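Adeleke Robotics Group
31 July 2021

Our paper on Storeck went up this morning. It's a search method for a mobile robot with one arm that has to find a named thing in a furnished home and pick it up. All of the work so far is in simulation. Thread with the main points.

The task first. The robot starts somewhere in a rendered home and gets a short instruction, such as "bring the purple cushion to the wastebasket." It has no map. It has a color camera, a depth camera, wheel odometry and a step budget.

Most systems for this run an object detector on every view and drive toward whatever scores highest for the target name. If nothing scores, they go explore. We did it this way too for a long time.

It works when the target is big or close. It works badly when the target is a small thing on a big thing, seen from the other end of a room. A cushion ends up a few pixels wide and the detector either misses it or calls it something else.

Storeck looks for surfaces first. A surface is any roughly level patch that could hold an object: a seat, a tabletop, a shelf, a step in a piece of furniture. These are large and depth data finds them from far away.

Each surface goes on a list with its position, its height, how much of it has been seen so far, and from how close. The robot then decides which surface is worth a better look. Only after the better look do we trust what the detector says about the things on it.

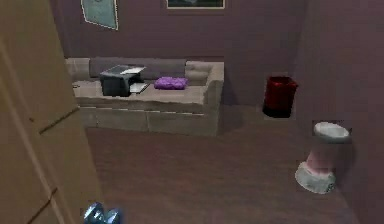

View from the robot with an open door at the left. Printer and purple cushion on the sofa seat.

The sofa seat in that view is one surface. The printer and the cushion both sit on it. The printer was easy for our detector. The cushion is a harder case because it lies flat on the seat and is slightly crumpled, so it adds very little height in the depth data.

Our older version split objects from furniture by height alone, and flat cushions kept getting merged into the seat. The new version uses color and height together. That one change accounts for a good part of the gain on soft objects, and there's an ablation on it in the paper.

The door matters too. It hides the far left end of the sofa. The surface list records the seat as partly seen, so the robot doesn't cross it off after one look. If the target hasn't turned up elsewhere, the hidden end is still there to be checked.

A question we got from a reviewer: why keep a list of surfaces when you could keep a full 3D map? We do build a coarse 3D map for driving. The list sits on top of it and stays short. Choosing the next place to look takes almost no time, and when it chooses badly you can read the list and see why.

How the choice works: each surface gets a score. The score goes up if the target is the kind of thing found at that height and size of surface, and if a large part of it is still unseen. It goes down with driving distance. There are two learned weights and the rest is fixed.

We tried learning the whole score from scratch. It did slightly better in the training homes and worse in new ones. With the number of homes we had, that isn't a surprise. We kept the simple version.

Setup: the homes come from Plilora, our scene generator. The test split has 19 homes the system never saw in training. We ran 1,974 episodes in them, with objects placed on a random free surface each time.

Random placement is why you get a printer on a sofa. We want that in the test. If every object sat where it normally belongs, a system could score well by knowing kitchens from bedrooms and never really searching.

Result: Storeck finds the target and gets within reach of it in 78 percent of episodes. The detector-first baseline uses the same detector, the same driving code and the same step budget, and it comes out clearly lower. The full table is in the paper, broken down by object and by kind of surface.

"Within reach" means the object is inside the arm's workspace and in view of the camera. Grasp success is scored separately. We didn't want a bad grasp to hide a good search, or the other way around.

Where does the gain come from? Mostly long views. Small object, large furniture, other end of the room.
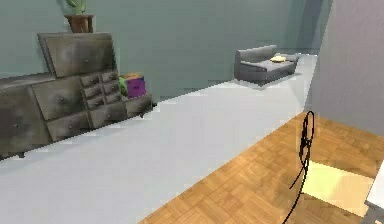 Box and flowerpot on the dresser close by, small pale yellow cushion on the sofa at the back.

Views like this are the ones we looked at most during development. The dresser is close and has a lot going on: several levels, lots of knobs, a pot with a cactus up top, a small colorful box on the low step. The sofa is far off and the cushion on it is small.

A detector-first system spends its attention on the dresser. In our logs the baseline often drove up to furniture like this and worked its way along it, and by then a lot of the budget was gone.

Storeck puts the sofa seat on the list from this distance, with a note that it's been seen only from far away. If the instruction says "cushion," the seat scores high and the robot goes there. If the instruction names the box, the low step of the dresser wins and it hardly has to move.

The other pale yellow square cushion, at the right with the thin black wire frame, is a good example of a second candidate. It's nearer and a lot bigger in view. If all you're told is "yellow cushion," both fit.

We handle that the dull way. Candidates stay on the list until one of them is checked up close against the full instruction. If the instruction says "on the sofa," the nearer one is dropped as soon as the robot knows what it's resting on.

Wire frames and other thin structures are a weak point in general. Depth on thin lines comes out patchy, so the driving map can have gaps in it where there's really something in the way. We pad the map around anything thin. It costs some path length and it cut collisions.

Stepped furniture is another weak point. Each level should be its own surface. When two levels are close in height, our code sometimes joins them, and then the robot thinks it has seen all of a surface when it has seen one half of it. We list this under failures in the paper.

A tilted top is also awkward. We only accept patches within a small angle of level, so an object resting on something tilted can end up with no surface under it in our list. There's a fallback that adds those objects on their own. It's a patch and we say so.

Now the easy end of the range. 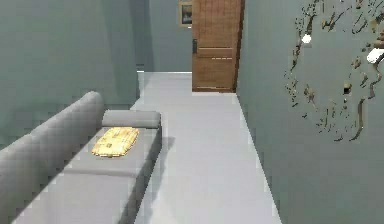 A hallway view. One yellow cushion on the long gray sofa, wooden door at the end.

One surface, one object on it, faint pattern, strong contrast with the seat. Every method we tested did fine on views of this kind. We include them in the breakdown so people can see that the gap between methods is close to nothing when the view is easy.

One thing did go wrong in hallways. Wall decorations with a lot of small dark and light shapes, like the branch decal on the right, sometimes set off the detector. Small blobs on a wall came back as low-confidence objects.

With surface-first search those false hits mostly go away without extra work. There's nothing level under them, so they never make it to the list unless the fallback picks them up. The baseline has no such check and would sometimes turn toward the wall.

Closed doors: in this version the robot treats them as walls. It can't open them. Every target is placed somewhere it can get to, so no episode depends on a door. Opening doors is on the list for the next round.

Things we tried that didn't help:

A larger detector. It was better up close, and about the same at long range, where the problem is too few pixels.

Turning in a full circle at every stop. It found more surfaces and burned too many steps. A partial turn toward the unseen area was the better deal.

Guessing the room type before scoring surfaces. With random placement it couldn't help much, and it hurt whenever the guess was wrong. It might be worth another try with natural placement.

Limits, since people will ask. Rendered depth is cleaner than depth from a real sensor. Our noise model covers some of that gap and we don't claim it covers all of it. The textures are also smoother than real ones. We have no results on a physical robot in this paper.

The object set is limited as well. Cushions, boxes, pots, printers, baskets and things of that sort. No clothes, no cables, nothing transparent. Glass on a table would be hard for us at several stages.

The failures we looked through by hand fall into a few groups. The largest is surfaces that were merged by mistake. Next is running out of steps in the bigger homes. After that comes the right surface with the wrong object picked, usually between two things of similar color.

The merged surfaces are probably the easiest to fix. We have a version that splits on edges in the color image as well as on height. It looks better on the stepped furniture but it also cuts some sofa seats in two along the seams, so it isn't in the paper.

Code for the surface list and the scoring is in the Grevuvis repository, along with the episode files for the test split, so you can run the same starts and the same placements. The trained detector weights are there too.

The Plilora homes will follow in a separate release. We're still cleaning up a few of them where floor patches meet badly. It doesn't change what the robot can reach, but it does confuse people looking at the renders.

If you run your own method on the episode files, please report reach and grasp separately, and keep the step budget as it is. Results with a bigger budget are hard to compare with anything.

Questions are fine in the replies. Bug reports are better as issues in the repository — we check those every day and we don't always see replies here.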